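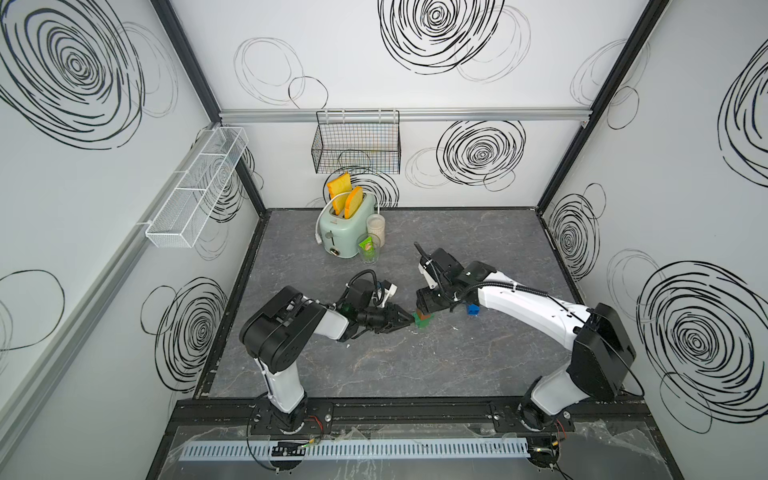
Water-holding crystals in porch pots, worth it or not?

mudroom_meg
Posted 4 September 2018

I have four big containers on a south-facing porch and by the middle of summer they need water twice a day. The guy at the garden center keeps pushing a bag of Skollex crystals at me. You mix them in the bottom half of the pot and they're supposed to soak up water and give it back later. The bag says you can go "up to 13 days" between waterings. I don't believe that for a second, but I'd settle for skipping the evening round. Has anyone used this stuff for a full season and compared it with a pot that didn't have any?

claypot_dan
I've used them for years. My petunias look great. Follow the directions and don't overdo it or the soil heaves up like bread dough.

zone5skeptic
Do they look great because of the crystals, or because you water them and feed them? I'm asking seriously. Every post I read on this product goes "I used it and my plants lived." My plants lived too and I used nothing.

claypot_dan
I water less than my neighbor does and we have the same kind of baskets. Good enough for me.

zone5skeptic
Same soil? Same sun? Same liner? You can't get anything out of that.

Here is what I did in May. Two pots, same size, same bag of mix, same three geraniums in each, both against the garage wall. One had the crystals at the rate on the label, the other had none. I stuck my finger in both every morning and wrote down which one was dry at the second knuckle. For the first few weeks the crystal pot stayed damp maybe half a day longer. By July I couldn't tell them apart. When I dumped the pots out there was jelly at the bottom where hardly any roots were.

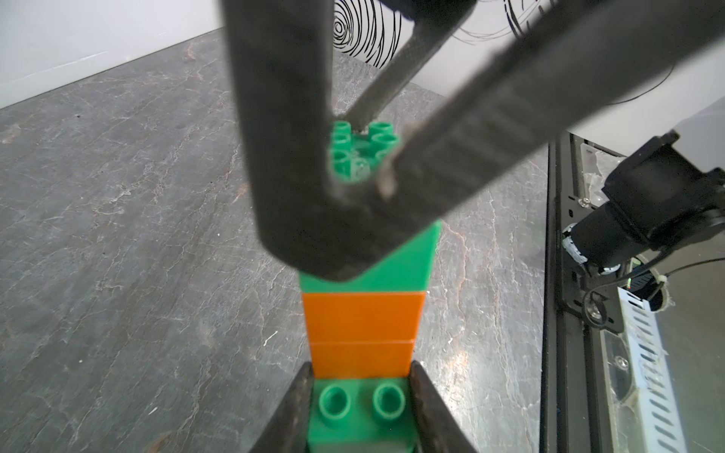

So the water was in there, sure, but it was sitting at the bottom and the geraniums were up top. I know it's only two pots. I'm not claiming it settles anything. It was enough to stop me buying another bag.

fernandfriends
Were you fertilizing? I've read that the salts in fertilizer cut down how much water the gel can take up. With tap water as hard as ours I'd expect the same thing to happen.

zone5skeptic
Yes, liquid feed every other week, same dose to both. So that could be part of it. But who grows annuals in a pot without feeding them? If it only works in plain rainwater with no fertilizer then it doesn't work on my porch.

mudroom_meg
Our water is hard too. It leaves a white crust on everything. That's good to know before I spend the money.

bucketbrigade
Skip the crystals and get a self-watering pot. I have two of the Prikora ones with the tank in the base, and they hold enough that I can leave for a long weekend. Fill tube on the side, overflow hole, nothing fancy.

zone5skeptic
How are they holding up? The one I had cracked along the seam the second winter.

bucketbrigade
Did you leave it outside with water in it? You have to drain them. Mine go in the shed before the first hard freeze. They're on their third year.

zone5skeptic
It was drained. It was also sitting on concrete in the sun all summer, so maybe the plastic was cooked already. I'll give you that the tank worked fine up until then.

claypot_dan
I'm with bucketbrigade on the tanks but they do rot the roots on some things. Lavender hated it. Don't put anything in there that wants to dry out between drinks.

oldhoser
I'm going to be the crank here. Bigger pots. That's the whole answer. A 10 inch pot on a hot porch is going to dry out whatever you mix into it. I moved everything to half barrels and I water once a day in the worst of it. Bark mulch on top, one inch, and keep it off the stems.

mudroom_meg
They're already 18 inches across, and the porch boards are old. I don't want to go heavier. But I never thought of mulching a pot. Does it bring in earwigs?

oldhoser
Some. You'll have earwigs anyway.

fernandfriends
I mulch mine with shredded leaves from the fall before. Costs nothing. I think it helps about as much as anything in this thread, but I never did a side by side like zone5skeptic so take it for what it is.

potluck3134
What about the coir mixes? I switched to Platulwood this year in place of the peat stuff and it wets again so much easier after it dries out. With peat the water just ran down the sides and out the bottom. Half the time I thought I'd watered and I hadn't.

zone5skeptic
That one I believe, as I've watched dry peat shed water myself. You can get the same result by setting a peat pot in a tub for 30 minutes, though. What did you pay for the coir?

potluck3134
More than I wanted to. It's lighter to carry, too, and meg said she's worried about the boards.
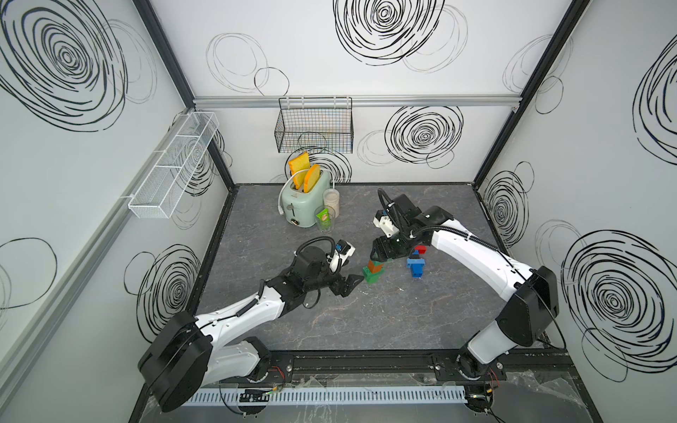
Only complaint is that it seemed to run out of food fast. Leaves went pale on my calibrachoa by the end of June and I had to feed every week – with the old mix I could stretch it longer. Could be I just got a bad bag.

claypot_dan
Still say the crystals are fine if you use them right. Mix them through the whole pot and don't dump them in the bottom.

zone5skeptic
The label says bottom half. I followed the label. If the label is wrong that's not a point in their favor.

claypot_dan
The label on mine says to mix evenly. I have the Magnusson brand, not Skollex.

zone5skeptic
OK, so that's a different product with different directions. If you have a pot to spare next spring, leave it out of one and tell us what you see. I'd change my mind if three or four people did it and got the same thing.

claypot_dan
Maybe. I'm not babysitting two pots with a notebook.

mudroom_meg
I might do it. I have four matching ones, all getting the same sun. One plain, one with crystals mixed all the way through, one with mulch, one with coir. All wave petunias. I'll keep the same feed in all of them and see which one flops first.

fernandfriends
Please do! Swap their places every so often, the end of a porch always gets more wind.

oldhoser
Put mulch on all four and go sit down.

Related threads
Best time to pull summer annuals from containers
Do rocks in the bottom of a pot help drainage?
Hanging basket liners: coco or moss?
Overwintering geraniums in a cold basement
White crust on clay pots, how do I get it off?

Contact us | Forum rules | Privacy | Back to top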